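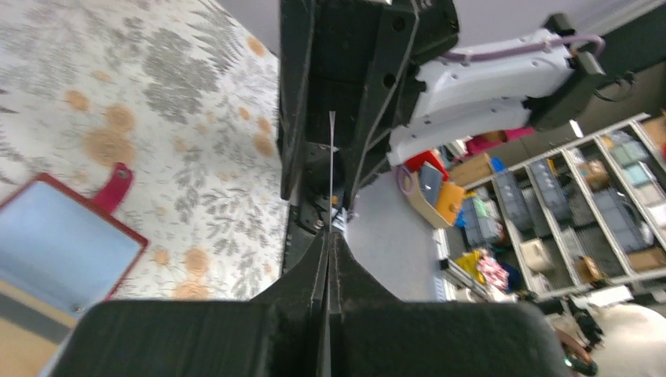
Progress on the Fraser room since the June report, for Iveo, from Haf Lougher. Quick version first: floor done, shelving in, sorting a bit over halfway, labels behind. The rug is down, the cream one with the gray ferns and the orange flowers, and it has already changed how people use that end of the room. They sit on it. They put things on it too, the red tray with the pale blue inside for one, so we still need to decide what lives on the rug and what gets put up at the end of a session. Bare gray floor on the shelving side is meant to stay bare so people can get to the shelves. An open cardboard box with an orange-yellow folder in it is on that floor, which tells you how well that's going.

19/09/2022
Shares 4 | Comments 2

Money

Grant was $2,000. Spent so far: shelving, rug, two work lights, the paint for the door, bins for the low shelves. Receipts are scanned and in the shared drive under Fraser / receipts. One is missing (paint) and I have asked the store for a copy. Nothing over budget. The shelving came in cheaper than the quote, the lights came in higher, more or less a wash. I have not touched the line for printed labels yet, see below.

Sorting

The old closet in Skamness is empty. Everything from it is now in the Fraser room or gone. First pass was keep / fix / give away. 244 items logged as keep and entered on the sheet with a shelf letter. Fix pile is smaller than I feared, mostly craft trays with lose corners and board games with a lid split. Give away went in two car loads.

Still to go: 15 boxes. Most are paper. Craft packs, old session plans, sign-up sheets from years back, instruction leaflets for things we don't own any more. Paper is slow becuase you have to look at every sheet, and some of it has addresses on it and can't just go in the recycling. We have started putting session plans in colored folders by age group. It works fine when the folders go on the shelf and not back in a box.

Shelving

Up and fixed to the wall. Low shelves are for the stuff kids can get out themselves, high shelves for scissors, glue, spare batteries, anything sharp or messy. Middle shelves are a fight. Craft people want them, games people want them. For now it's split by letter, A to D craft, E to G games, and we'll see at the next report whether that holds.

One shelf bows when it's loaded with paper. Moved the paper down to the bottom row. Installer is coming back to look at the bracket, no charge.

Floor and rug

The gray floor cleans up well. Just a mop. The rug was the thing I was asked about most in June, as in why spend grant money on a rug. Short answer, cold floor. Younger group sits down for almost the whole session and the old foam mats were splitting and had to go anyway. The pattern was a group choice, I would have gone plain. It does hide crumbs. It also hides beads and small game pieces, so we now do a sweep with the flat of the hand before rolling the vacuum out. Found a die, a pen cap and most of a puzzle edge the first time.

Question of whether the rug needs a gripper mat under it. Supplier says no, I say probably. Price for one is in the sheet, waiting on your OK.

Trays

We want all loose parts activities to run on a tray, so the whole thing can be lifted and shelved half finished. Plan is a tray per group, with a tag so it can be matched to its slot. Good uptake from the craft group. Games group less so, they say the trays are too small for the bigger boards, and fair enough.

Labels

Behind. The plan was to have every shelf labeled by now. Grerkico quoted for a printed set and the price was fine but the minimum order was for more than 2,000 labels. We don't have shelves for that and never will. Options are share an order with another site, or do them by hand on card and tape them. I'd like to do by hand for now and hold the money. Please say if that is a problem under the grant terms.

What didn't go to plan

Delivery of the shelving slipped, so everything sat on the floor in the meantime and some of it got mixed up again after sorting. Cost us a couple of afternoons. Also I underestimated the paper, already said.

The two work lights are too bright pointed down. Turned them to the wall, better.

Next

- Remaining boxes opened and emptied, cardboard flattened and out
- Folders onto the shelves by age group
- Hand labels up on A to G, then see
- Bracket fixed
- Decision on rug mat (yours)
- Floor by the shelves clear at the end of every session. Sign for this is written, needs taping up
- Missing receipt

No change to the end date. If the paper goes faster then I think it will I'd like to use any time left over on the closet at Skamness, which could take the folding chairs now it's empty. Will send numbers on that separately.

Item sheet is up to date as of this morning, shelf letters are in column C. Call me if anything in the money section looks off, I'm easier to get by phone than email this month.

Haf

Related
Fraser room: June report
Skamness closet, what we kept
Folder colors by age group
Shelving quotes compared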